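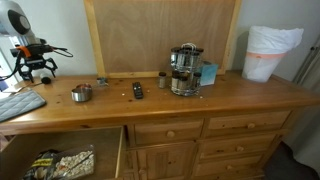

Station 2, dresser top and open drawer.

Fault Report, Cell 2
by the night reviewer, Tullell Domestic Trials, Irkport

The stop was logged at 1,809 seconds into the run. The arm had been given a tidy-up routine on the pine dresser: pick the item, carry it to the drawer, release, return. The drawer was open on the left. The routine had passed its checks and I had signed them.

I read the log first, as the procedure requires. Joint torques were normal up to the stop. Gripper width was normal. The controller had not reported a collision. The stop category was given as "operator," and the operator field was blank.

A blank operator field is a fault in its own right. I opened a second ticket for it and went on.

The rule at Tullell is that a person who presses the stop writes down why. The button is on a post by the door. I asked both shifts. Neither had pressed it. The door record agreed with them. It showed the cell closed from the start of the run until I opened it to look at the arm.

I replaced the button. I replaced the cable to the button. I tested the new circuit 200 times with a meter across the contacts, and it opened each time I pressed and stayed closed each time I did not. I restarted the routine from the first step.

It stopped at 1,809 seconds.

The second log matched the first to the last line. I wrote to Ortuño, who had supplied the safety relay, and they asked for the firmware version, the ambient temperature and a photograph of the wiring. I sent all of them. They replied that the relay was behaving as designed. It had received a valid stop request and had acted on it. They could not say who had sent the request, but they noted that it had been sent correctly, on both channels, within the permitted delay.

I was not reassured by the word "correctly." A bad contact drops one channel and then the other. A damaged cable chatters. The trace had two clean edges, the same edges my own hand had made on the meter.

For the third run I stayed in the building and watched the joint values on the screen outside the cell. At 1,790 seconds the arm was moving from the dresser top to the drawer at reduced speed. At 1,800 it slowed further, although no step in the routine called for it. The gripper was above the front edge of the drawer. The force reading at the wrist rose by a small amount, fell, and rose again. I have seen that reading before. It is what you get in hand guiding, when a person takes hold of the wrist and moves it out of the way.

Then the stop.

I went in. The brakes were on. I pushed the drawer closed, and it did not close. I pulled it out to its limit and shone a light along the left runner. The rear screw had backed out 13 millimeters and the runner was hanging from the front one. One more load on that side would have brought the drawer down on the air line.
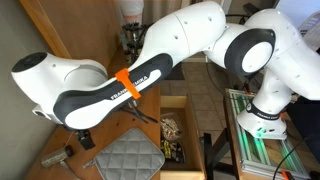
Stustach replied to the report before the morning shift came in, saying that a loose runner explained a drawer fault and did not explain a stop request, that the two should be filed separately, and that the cell was to remain locked out until the source of the request was known.

I agreed with all of it. I filed them separately. The runner has a new screw with thread compound and an inspection mark. That ticket is closed.

The other one I have kept open. Under "source" I entered "unknown," and the form would not accept it. It wanted a name from the list of trained operators. I left the field blank and saved it as a draft, and when I looked again in February the draft had been submitted. The field was still blank. The box beside it, the one that confirms the operator has completed safety training, was checked.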